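Pain Assessment and Patient Communication
Course handout 4: Taking a pain history in the outpatient clinic
Prepared by Setareh Ebrahimi. Revised 18 Jun 2023 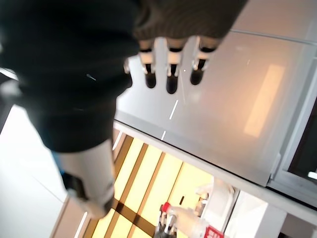 Figure 1. Three robotic fingers with white segments and black joints.

Purpose of this session

In the last session we covered the nerves that carry pain signals and the difference between acute and chronic pain. Today we move to the first visit with the patient. Many students think the history is a form to be filled in before the real work begins. In my experience most mistakes in pain care start in this part of the visit, when a question is skipped or an answer is written down too early.

Please read sections 1 to 4 before class. Section 5 we will do together in pairs. Bring your own copy of the body chart from handout 2.

1. Opening the visit

Begin with an open question and then wait. "Tell me about your pain" is enough. Some students prefer "What brings you here today?", and this is also fine, but patients who come every month may find it strange. Do not interrupt during the first answer, even if the patient begins with something that happened many years ago. You can go back to the order of events later.

Sit at the same height as the patient when the room allows it. If you must type, say so: "I will write some of this down while you talk." Patients notice when the clinician looks only at the screen, and they give shorter answers.

If a family member is in the room, ask the patient first and the family member second. With an interpreter, speak to the patient directly and keep your sentences short. Use the word "pain", but also try "ache", "soreness", "burning" and "pressure". A patient who says no to pain will sometimes say yes to one of the others.

2. The main questions

The order can change, but all of these should be covered by the end of the visit.

Place: Where is it? Ask the patient to show with one finger, then with the whole hand. Does it travel to another part?
Start: When did it begin, and what was the patient doing? Was it sudden or slow?
Character: What does it feel like? Let the patient choose the word before you offer any.
Time: Is it there all day, or does it come and go? Is it worse in the morning or at night?
Strength: Use the scale from 0 to 10. Ask for the pain now, the worst pain in the last week, and the usual pain.
Better or worse: Movement, rest, heat, cold, food, stress, weather.
Treatment so far: Medicines, injections, exercises, massage, home remedies. Ask what helped, even if it was only for a short time.
Daily life: Sleep, work, dressing, cooking, driving, time with children.

A note on the scale. The number is useful mainly for comparing the same patient with himself or herself. One person's six can be another person's three, and we should not argue with it. Write the number together with an activity, for example "7 when climbing stairs". A number alone tells the next reader very little.

3. Neck and shoulder pain

We use this as our main example this term, as it is common and the two areas are easily confused. Pain that starts in the neck is often felt at the top of the shoulder or between the shoulder blades. Pain from the shoulder joint is more often felt on the outer side of the upper arm and gets worse when the arm is lifted.

Ask about numbness, tingling and weakness in the hand. Ask about dropping things, and about buttons and keys. Ask about the pillow and the desk also, but do not stop there. Students like to find a bad chair, and then they stop looking.

The following need the attention of the supervising physician on the same day:
- new weakness in an arm or leg
- trouble with walking or balance
- loss of bladder or bowel control
- fever together with neck stiffness or strong back pain
- weight loss without a reason
- a recent fall or accident
- a history of cancer with new pain at night

Chest pain or trouble breathing together with shoulder pain is an emergency. Call for help first and complete the history afterward.

4. Writing the note

Use the patient's own words in quotation marks for the main complaint. "Like a hot wire down my arm" is better than "radiating pain". After this you may use the medical terms.

Avoid the word "claims". Avoid also "denies" when the patient was simply not asked. If you forgot a question, leave the line open and ask it next time - an open line is safer than a wrong answer.

Keep the summary under 200 words. It should contain the main problem, how it limits the patient, what was tried, and the plan. Arwel Landeg will show two sample notes in class, one of them with errors. Please mark the errors on paper and do not discuss them before the session.

5. Practice in pairs

One student is the patient and the other is the clinician. After 10 minutes you change roles. The patient should choose one of the two cases.

Case A. Office worker, pain on the right side of the neck for several months, worse in the afternoon. Tried tablets from the pharmacy. Sleeps badly but will mention this only if asked.

Case B. Retired teacher, shoulder pain after painting a room. Cannot lift the arm to comb the hair. Is afraid of injections after a relative had a bad experience, and will change the subject when they come up.

In case B pay attention to the change of subject. Do not push at once. You can say "Many people have worries about injections. What have you heard about them?" and then listen to the complete answer before you correct anything.

Afterward the patient tells the clinician one moment when he or she felt heard and one moment when not. Write both down.

Homework

Write one full note from your practice case and give it to Iqra Rana before the next session. Handwritten notes are accepted if they are readable. Students who missed handout 3 can get a copy from Ming-te Cheng.

Next session: explaining treatment choices and agreeing on a goal with the patient. Read the chapter on consent, and skip the part on children, we will come to it in January.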